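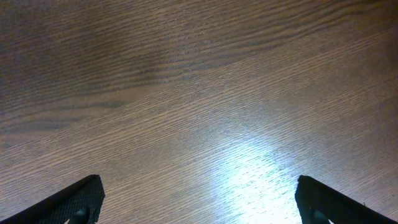
FOR IMMEDIATE RELEASE

Tondley Kitchen Swap returns, bigger room this time

DARNALDEN, December 30, 2025 - Altero, the housewares reuse shop on Mercado Street, will hold its second Tondley Kitchen Swap next month at the old Tondley bus depot. Free to get in. Bring what you don't use, take what you need.

Last winter's swap drew about 600 people and the line went out the door. The depot has room for 100 tables, up from 30. Doors open at 9 a.m. both days, Saturday and Sunday, exact weekend to be posted on the shop's site once the depot confirms.

"People kept asking when the next one was, so ok, we're doing it," said Leire Cantero, who runs Altero. "Mostly I want the good pans to stop ending up at the dump."

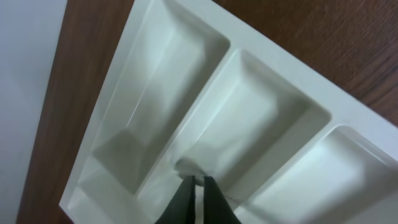
Photo: Altero

Wanted: pots, bakeware, dishes, drawer organizers, working small appliances. Clean please. No knives unless wrapped, no mattresses (yes, we got one), no chipped glass.

Drop-off starts the week before, weekdays 10 to 4, at the shops back entrance. Ring the bell. Large loads, call first.

The swap is paid for with a $4000 grant from the town of Darnalden plus table fees from local sellers. Anything left over Sunday night goes to families moving into thier first apartments.

Sellers who want a table should write to Alaric Haddad at the shop before the end of the first week of January. Tables go fast.

Media contact: Alaric Haddad, Altero, Mercado Street, Darnalden

###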